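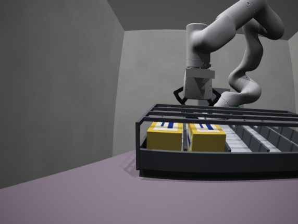

Open gripper over the rack, with two yellow boxes in the leftmost slots. Simulator render.

Build It Twice, and Build the Fake One First

I have spent most of my evenings since May building a robot cell I can't touch, and I want to talk you into doing the same.

The plan at our shared workshop in Plillville is modest. One arm, one slotted rack, and boxes that have to go into the slots and come out again. When it works, it will hand out screws and fittings by the box so people can stop digging through drawers at 11 at night. We call it Rebane. There's a bench waiting for it, a stack of metal bar for the rack, and a lot of opinions about where the emergency stop should go.

And so far the only place Rebane runs is on my laptop.

A few of our members find this a bit sad. I get it! People join a workshop to cut and drill things, and a guy in the corner dragging a gray box three millimeters to the left on a screen does not look like he's making anything. But I've come around completely. For a home builder with one arm and no budget for a second, the simulated version is the best tool in the shop, and I'd put it ahead of the printer.

Take the bars. My rack has bars running across the top, and I drew them in because they make it stiff and because I like how they look. On paper they were fine. Put a gripper with its fingers spread wide above them and you start asking much better questions. How far apart do the bars need to be? Does the arm come straight down, or does it need to sneak in at an angle? Should there be bars at all on the side where the boxes go in? I went through 11 versions of that rack and threw away ten, and the scrap bin is exactly as full as it was before. In metal I would have made one, maybe two, and then defended the second one for the rest of my life.

The other thing I love is the mess. Early on I kept my virtual table spotless, which was a mistake, as no table I own has ever looked like that. Now I leave junk on it. A soda can goes in a corner, a box gets left outside the rack, the rack itself moves somewhere new. If my program only behaves when everything is parked where I expect it, I'd like to learn that at my kitchen counter with a cup of tea.

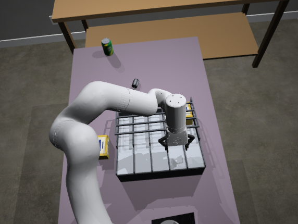 Margus Strazds told me I was fooling myself, and that a simulator only ever teaches you about the simulator. Cardboard sags, he said, cables snag, and the first real box I grab will have a dented corner that I never thought to draw. He would rather I bolted the arm down tomorrow and broke something cheap.

He's right about the dents. I don't have a good model of a tired cardboard box, and friction in my setup is a number I picked because the boxes stopped skating around. I expect the first week on the bench to be humbling. But I'd like to be humbled by cardboard and cables, the hard and interesting stuff, with the silly mistakes already behind me. An elbow swinging into the rack is a silly mistake. So is a slot I can't reach. I've made both of those, plenty of times, and fixed them before bed.

There's also the matter of who gets to help. Our arm can have one person standing over it. The file can go to anyone, and Silvia Doležal, who has never set foot in our shop, sent me back a layout with the rack turned 90 degrees and a note saying my arm looked uncomfortable. I tried it that same night. The reach to the far slots got shorter and I've kept it.

So if you have an arm on order and a few weeks to wait, don't spend them watching videos of other people's arms. Model your table. Model it badly, with boxes for everything, and move one thing at a time. Put the can in. Run it 38 times and change something – then run it again.

We start cutting bar for the rack next month. Margus has asked to be there when the first box goes in, and he's bringing the cardboard.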